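Wundska wants your kitchen table. Should it get it?

The Wundska tabletop package has been doing the rounds of our members' inboxes since December, and at least two of you have asked whether the club should put money into it. I've spent a good while with the trial version and I'm not ready to say so.

What's on offer is a subscription to a simulator. You get a modelled arm, a set of rooms to stand it in, and a library of household objects that the software drops onto a table for the arm to sort, lift or shift. Ramum, who sell it here, list 317 objects in the standard library and charge $154 a month for a single seat. The step up, called Esstead, adds more rooms and costs $329. You supply the computer, and theirs is a fairly generous idea of what sort of computer people have lying about.

The good part first. Installation was painless, the arm moves smoothly and the colours and surfaces are nicely done. If your only experience is with the old Sangkhawat program, where everything looked like wet cardboard, you'll be pleased for an afternoon.

After that the questions start. The brochure promises "real household clutter", and I'd like to know whose household. Objects are picked by the software and laid out however it likes, so you can get a frying pan, a peach and a submachine gun on the same marble tabletop. Ramum's answer is that variety makes for a sturdier result. Maybe so, but the brochure has no figures to back that up, and when I asked for some I was sent the brochure again.

Ayman Nasr, who handles their bookings, was polite and quick to reply, and he did confirm that you can turn off objects you don't want. You have to do it one at a time, through a menu – and the trial version forgets your choices when you close it.

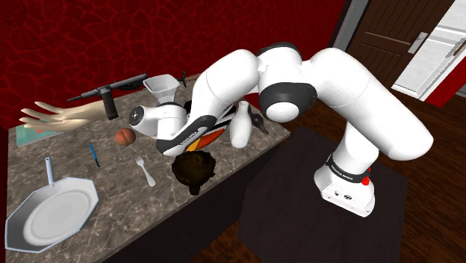 Can you use the package without owning a robot arm?
You can, and most trial users do, but anything you build stays in the simulator until you have an arm to run it on.

My bigger worry is that last step. Ramum's paperwork is very keen on how well things go on screen and says next to nothing about a real bench, with real friction and a real peach that bruises. I've asked for the name of one customer who has made the jump. If I get one, I'll ring them.

Until then, take the free trial if you're curious, keep your card in your wallet, and read the cancellation terms before you click anything – they run to two pages and the notice period is on the second.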